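21 September 2018 - two-arm build, shared shop, back bench

Left arm homed fine after I redid the zero. Right one still drifts at the wrist, 9 counts every time it parks. Swapped the Stonel driver for the spare, same drift, so its not the driver. Belt? Check tension before anything else.

Speed cap down to 250 on both arms. At 78 percent grip the fingers stop squealing. Leave it there.

Sorting job for the tape rolls: wire rack left, cardboard tray right, black cloth under everything. Clear organizer and glue gun stay back against the wall, do not move them, the waypoints are taught around them.

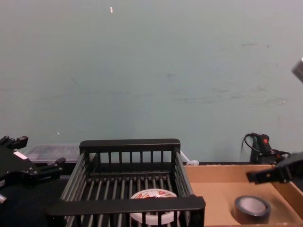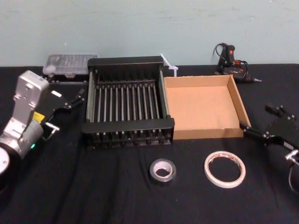
Vittoria says the drift is cable drag and that she'd leave the belt alone. She had the same thing in June on the Tristiner arm - rerouted the cable with more slack at the elbow and it went away. Also wants the cloth pinned at the front corners so it cant creep under the rack.

OK, cable first then. Loosen the clamp, run the park cycle again, write the counts down this time.

Cycle counter at 1,995 when I shut down. Zallorero config saved under the old name, rename tommorow. Settimio has the small hex keys, need them back for the clamp.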